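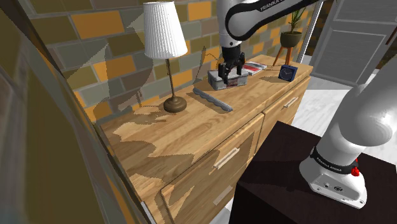
Figure 2. Simulated sideboard task, gripper closed on the gray box. Lamp, clock and booklet are distractors.

4.2 Grasp planning under clutter

We run the planner in simulation first, same controller code as the lab arm. Each episode samples a layout on the sideboard top, then textures and lights. Shadows are left on – they hurt the segmentation more than we expected, mostly on the wood grain, and an early version of the mask head kept splitting the top into pieces. Fixed by training on 205 layouts with the light position randomized. Wall texture is randomized too, brick included.

Grasp candidates come from the Taleck sampler. We keep 18 per object, score them for clearance against the fused depth, drop anything where the fingers would touch a neighbor on the way down. Low boxes are the hard case: little side height to close on, so the approach has to be near vertical and the fingertips end up close to the wood. A lamp shade is the other problem. Wide shade, thin stem, so the bounding box is mostly air and the planner takes detours it doesnt need. Switching to convex parts helped here.

Control loop runs at 100 Hz, replanning at 2 Hz. If a new plan differs only slightly from the old one we keep the old one, otherwise the arm dithers over the target. Threshold was set by hand (see Appendix B) and not re-tuned for the Gikirville layouts.

Failure cases, briefly. Thin flat items such as the booklet get merged with the surface by the depth filter. Long items placed diagonaly get a bad yaw estimate when a shadow edge lies next to them. Both are logged by the Medetti tool and replayed offline. Results per object class in Section 5.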